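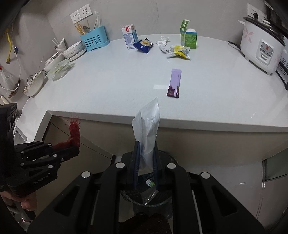
*Le plan de travail et la poubelle, au moment du rangement*

# Petits emballages de goûter : comment trier sans y passer la soirée ?

**Efua Abubakari** · rubrique Cuisine et rangement · 431 vues

Bonjour tout le monde ! Je me lance enfin, après des mois à vous lire en cachette (et à piquer toutes vos astuces pour les joints de douche, merci, merci, merci).

On vient de refaire le coin goûter au local de l'association, et j'adore le résultat : un plan de travail blanc brillant avec le bord arrondi au fond, un mur gris tout simple, la poubelle juste devant. C'est lumineux, ça se nettoie d'un coup d'éponge, tout le monde a envie de s'y installer. Et du coup tout le monde s'y installe ! Vers 17 h, il y a de quoi faire : une brique de boisson près du mur, un emballage de goûter bleu foncé froissé appuyé à côté, un petit sachet violet au milieu, des papiers brillants qui partent dans le sac noir sans que personne se pose de question.

J'aimerais profiter de l'élan pour mettre en place un vrai tri, mais un tri qui tienne plus de deux semaines. Mes soucis, en vrac :

- les tout petits sachets : est-ce qu'ils vont au recyclage ou dans le sac noir ? J'entends tout et son contraire ;
- les briques de boisson : faut-il les rincer, les aplatir, enlever la paille ?
- les miettes. Elles filent vers le bord du fond et je finis toujours par les pousser par terre ;
- la place. Mon plan fait 140 cm et je ne veux pas le couvrir de bacs, il est trop joli !

Pour l'instant je n'ai que la poubelle ronde. Est-ce que j'en ajoute une deuxième à côté, ou est-ce qu'il y a plus malin ? Je prends toutes les idées, même les bricolées.

---

**Corinne Whitfield**
*Réponse retenue par Efua Abubakari*

Bravo pour le coin goûter, ça donne envie ! J'ai remis d'aplomb la cuisine partagée de notre étage l'an dernier et je suis passée exactement par là, alors je te raconte ce qui a marché chez nous.

**Deux poubelles, oui, et collées l'une à l'autre.** J'ai d'abord voulu être discrète en mettant le bac de tri sous l'évier. Erreur ! Les gens jettent dans ce qui est devant eux. Le jour où j'ai posé le deuxième bac contre le premier, tout s'est mis à rouler. Garde ta poubelle ronde avec son sac noir pour le reste, et prends un bac d'une forme ou d'une couleur franchement différente pour les emballages. On le reconnaît du coin de l'œil, même en pleine conversation.

**Les petits sachets.** Ça dépend de ta commune, donc vérifie sur le guide de tri local avant d'imprimer une étiquette. En France, la consigne a été élargie et les emballages en plastique vont en principe tous dans le bac de tri, y compris les films et les sachets souples. Il faut qu'ils soient bien vidés, pas lavés. Deux choses à savoir quand même :

1. Ne les emboîte pas les uns dans les autres. C'est tentant de bourrer tous les petits papiers dans le grand paquet, mais le centre de tri ne les sépare plus ensuite.
2. Mets-les en vrac dans le bac, sans sac noir fermé autour. Chez nous, le bac a été refusé une fois à cause de ça, j'étais verte.

**Les briques.** Vidées à fond, légèrement aplaties si tu manques de place, et hop, au tri. Pas de rinçage. Moi je les retourne une minute au-dessus de l'évier, parce qu'il reste toujours une gorgée au fond et que la gorgée finit sur mes chaussures. La paille : si elle est en carton, je la repousse à l'intérieur.

**L'ordre du rangement.** J'insiste là-dessus parce que c'est ce qui m'a fait gagner le plus de temps ! Commence par le fond, contre le mur, et reviens vers toi :

1. tu attrapes d'abord ce qui est debout, les briques et les paquets ;
2. ensuite ce qui est couché à plat, les sachets et les films ;
3. les miettes en dernier, avec une lingette microfibre à peine humide, en ramenant tout vers le bord avant, poubelle ouverte dessous.

Si tu commences par l'éponge, tu contournes les paquets et tu repasses deux fois. Sur un plan brillant comme le tien, termine par un chiffon sec, sinon les traces se voient dès que la lumière tombe dessus. C'est tellement satisfaisant à regarder après !

Dernier truc : vérifie que personne n'a laissé un sachet encore plein avant de tout jeter. J'ai sauvé une quantité de tisanes comme ça.

> **Efua Abubakari** : Oh mais le sens fond-avant, je n'y avais jamais pensé, je l'essaie dès ce soir ! Et pour le chiffon sec, tu prends quoi ?
>
> **Corinne Whitfield** : Un vieux torchon en coton bien usé, les neufs laissent des peluches. Raconte-nous !

---

**Barış Dursun**

Un crochet sous le plan de travail et un sac en tissu pour les emballages. Zéro place au sol. Voilà.

> **Afia Acheampong** : Testé ! Super pour le papier et le carton, par contre avec les briques ça goutte. Il faut une doublure lavable.
>
> **Barış Dursun** : Ah oui, le mien passe à la machine, j'avais oublié de le dire.

---

**Selorm Agbenyega**

Coucou Efua, je complète Corinne, avec qui je suis d'accord à presque tout (je suis moins fan de l'aplatissage, chez nous à Hendano le guide dit de laisser les briques en volume, donc regarde bien le tien).

Mon idée à moi, c'est d'attaquer le problème avant la poubelle ! On a mis un plateau à rebord dans le coin goûter. Tout ce qui se mange ou se boit se pose dessus, les paquets entamés comme les emballages vides. À la fin, on prend le plateau, on le porte jusqu'aux bacs, on trie debout, on secoue les miettes et on le rince. Le plan de travail reste quasiment propre et ça m'amuse presque.

Pour le choix du plateau :

- un rebord d'un bon centimètre, sinon les sachets glissent au premier virage ;
- une couleur mate et un peu foncée, pour qu'on repère les petits films transparents. Sur du blanc brillant ils disparaissent complètement ;
- 29 cm de large, ça passe dans notre évier. Mesure le tien avant d'acheter, mon premier plateau sert maintenant de dessous de plantes.

Et pour les étiquettes, colle de vrais emballages ! J'ai découpé un coin de sachet, un bout de brique et un morceau de papier à biscuits, puis je les ai scotchés sur le couvercle du bon bac. Les enfants ont adoré, ils comparent leur papier avec le modèle avant de jeter, et ils reprennent les adultes avec un sérieux magnifique. J'ai dû refaire le panneau en septembre à cause d'un changement de marque de biscuits, ça m'a pris le temps d'un café.

Pour les miettes coincées au fond, là où le bord s'arrondit : un pinceau à pâtisserie propre. Il suit la courbe, c'est parfait.

> **Efua Abubakari** : Les étiquettes en vrais emballages, je suis fan !! Je garde mes papiers de ce soir pour les découper. Je pars sur le deuxième bac collé au premier, plus le plateau, et je tenterai le sac de Barış pour le papier. Merci à vous tous, je reviens poster le panneau quand il sera fini.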